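How to Prepare a Scripture Reading for Sunday Worship

Reading aloud in church takes more work than reading to yourself. The people in the pews mostly have no page in front of them, so whatever they get, they get by ear. These steps are the ones we give to new readers at the Gerkmont parish, and they will work for most churches that use a set list of readings.

What you need

The text of the reading, printed large
A pencil
A Bible with notes, or a short commentary
Fifteen minutes a day for four or five days

Step 1. Get the right text

Check which translation your church uses before you start. Practicing from one and reading from another is the most common cause of stumbles. Check the verse numbers too. Some readings skip verses in the middle, and the lectern book will follow the short form.

Type or copy the reading onto one sheet. Break the lines where the sense breaks, the way a poem is set. A long sentence from Paul may need six or seven lines.

Step 2. Read what comes before and after

Open the Bible and read the whole chapter. Find out who is speaking, who is being spoken to, and what has just happened. A line from Isaiah addressed to people in exile sounds different once you know they are far from home.

If there is a psalm that day, read that as well. It often picks up a word or an idea from the first reading, and you will want to give that word a little room.

Step 3. Mark the sheet

Use as few marks as you can. One slash for a short pause, two for a long one, and a line under the word that carries the sentence. Do not underline more than one word per line.

Mark the names last. Look up each one and write it above the line the way it sounds. Pick one way of saying it and stay with it. A name said firmly will pass; a name said with a question mark after it will not.

Step 4. Read it aloud, standing

Stand up and read at full voice -- the kitchen is fine. A reading of 238 words should take close to two minutes. If you finish in one, you are going too fast. Long readings, such as the Passion or the Easter Vigil texts, can run past 700 words, and those are best split between readers if your pastor agrees.

Do this once a day. By the third day your eyes will start to leave the page at the ends of lines without your trying.

Step 5. Practice in the building

Go in when the church is empty, or come early on the day. Set the microphone a hand's width below your mouth and leave it there. Large stone buildings hold the sound, so wait for one phrase to clear before you start the next. Carpeted rooms need less waiting.
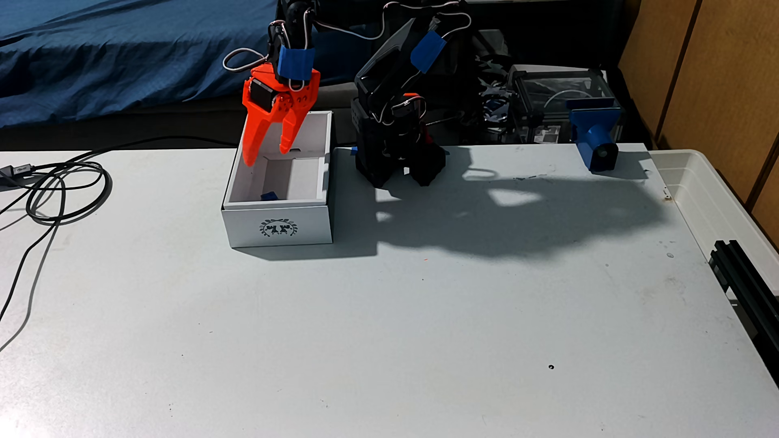
Han-gyeol Geum wrote to us that the pause before "The word of the Lord" was the hardest part to learn: "I used to run it right onto the last verse. Now I count three in my head, look up, and then say it. The first few times it felt like an hour, but people told me they had started to hear how the reading ended."

Three counts is a good length. Use the same pause after you announce the book, before the first line.

Step 6. On the day

Arrive twenty minutes early. Open the lectern book and put your finger on the first word of your reading, then mark the page with the ribbon. Walk up at an even pace. Do not say "the first reading is"; just announce the book.

If you lose your place, stop, find it, and go on from the start of the sentence. Do not apologize. If you misread a word and the meaning is still clear, keep going.

When you are done, leave the book open for the next reader and take your sheet with you.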